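### 3.2 Clothing left on made and unmade beds

Beds were the surface most often used for clothes between wearing and washing. Of the 160 items logged across 40 households, 64 were first noted on a bed, ahead of chairs and floors. Okafor and Iyer coded each item as folded, laid flat or heaped.
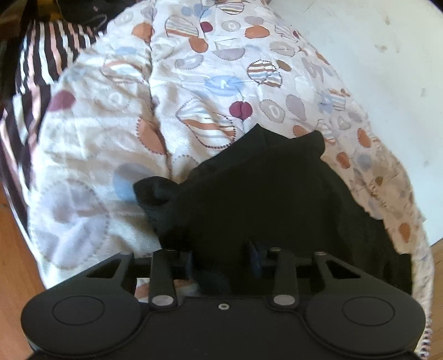 Heaped items gave the coders the most trouble. A folded shirt can be named at a glance, but a heap hides the collar, cuffs and hem that tell one garment from another. Dark cloth was the hardest case. With the black piece on the circle-print bedding, the outline is easy to follow against the pale ground, while the folds inside it are faint. We coded such items by outline first and entered a garment type only where both coders agreed. In almost 3 cases out of ten the type was left as "unclear top or similar".

Bedding was coded separately. A duvet bunched into lumps was entered as "unmade", whatever lay on it, and other fabric showing from underneath was given its own line in the log. 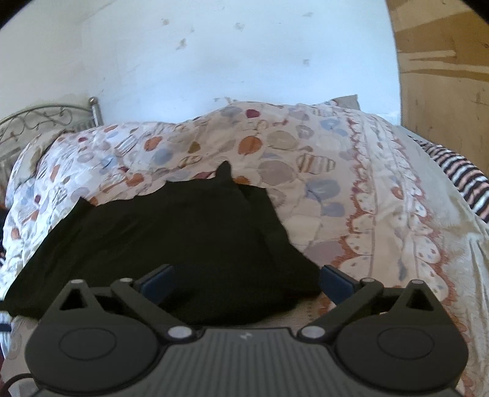
*Figure 4. Black garment, coded "heaped", on a patterned duvet, coded "unmade".*

Agreement between coders was lower for heaped items than for those laid flat, and Amaral settled the remaining differences in May.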